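How to Sort Food Container Lids Into a Fabric Bin

Most kitchens have more lids than containers. They slide around in a drawer, they end up under the pots, and the one you need is at the back. A soft fabric bin on a shelf fixes most of this, and the whole job fits into a free afternoon.

These steps are for plastic lids. Glass lids are too heavy for a fabric bin and should stay with their pots.

What you need

An open fabric bin with straight sides
A cleared table
Dish soap and a dish towel
Stiff cardboard for dividers
Scissors and a pencil
A bag for recycling

Choosing the bin

Measure the shelf before you buy anything. You want a finger's width of space on each side of the bin so you can pull it out without scraping your knuckles. Then measure your largest lid. The bin should be deeper than half the width of that lid, or the lid will tip out forward when you move the bin.

I use the Lurkuren bin in the medium size. The Kornomer is the same shape with a stiffer base, and it works if your shelf is made of wire. Any open rectangular bin will do. Skip the kind with a zip top. You will stop closing it after a week.

Step 1. Bring everything to the table

Empty the drawer completely. Check the dishwasher, the fridge, the freezer and any lunch bags. Lids that are in use count too, so write those down on a piece of paper and leave a gap for them later.

Put the containers on one side of the table and the lids on the other.

Step 2. Match lids to containers

Pick up a container, find its lid, and press it on all the way around. A lid that sits on top but does not snap is not a match. Some brands changed their rims over the years and the old lids look right when they are not.

When you have a match, take the lid off again and put both pieces in the "keep" area. Go through the round ones first. They go quickly, and the square ones are easier to tell apart once the table is less crowded.

Step 3. Deal with what is left

You will have lids with no container and containers with no lid. Set a limit on how long you keep them. Mine is two weeks, in a paper bag by the back door, and then they go. A cracked lid goes right away, even if it matches something.

A large flat lid with no container can stay if you have a use for it. They make good saucers under small plant pots and good trays for screws.

Look for a number on the underside before you recycle. Pickup rules differ from town to town, so check yours.

Step 4. Wash and dry

Wash the lids in warm soapy water and run a fingertip around the groove. Stand them on edge on the towel. Leave them until the groove is fully dry, overnight if you can. A damp lid in a fabric bin will leave a smell that is hard to get out.

Wipe out the bin while you wait. If it has a removable board in the bottom, lift it and shake out the crumbs.

Step 5. Test the fit

Stand the bin on the table with the long side toward you. Hold your biggest round lid upright against the front and see how far it comes up. If more than half of it would show above the rim, use a deeper bin or store that lid somewhere else.

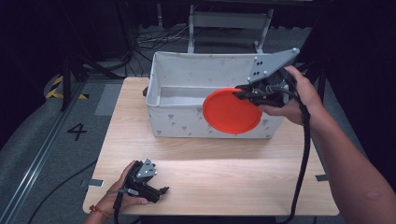

Marleny Llanos wrote in to say that she files her lids by shape and pays no attention to size, with round at the left, square in the middle and everything odd at the right. Her family could never keep the sizes in order, and with three shapes they put things back where they belong. She also cuts her dividers an inch taller than the bin so the labels can be read from above.

Her way is fine, and it is better than mine if you have fewer than a dozen lids. For a larger set I would still sort by size inside each shape.

Step 6. Cut the dividers

Measure the inside of the bin from front to back. Cut two pieces of cardboard to that width and to the height of the bin, or a little taller if you want labels. Round off the top corners with the scissors so they do not catch on your sleeve.

Do not glue the dividers in. The lids hold them up once the bin is full, and you will want to move them.

Step 7. Load the bin

Stand the lids on edge like records, with the largest at one end and the smallest at the other. All the rims should face the same way. Leave enough slack that you can tip them forward with one finger and look through.

If the sides of the bin bow outward, it is too full. If the lids fall flat, push a folded dish towel into the empty end.

Nest the containers by shape and put them beside the bin on the same shelf.

Keeping it in order

When you buy a new set, find its place in the bin the same day. Go through everything once a year. I do it in December before the holiday leftovers start, and there are always a few lids that have lost their container.

Fabric bins can usually be spot cleaned with a damp cloth. Check the tag before you put one in the washing machine, as many have cardboard inside the walls.

Last updated 21/07/2018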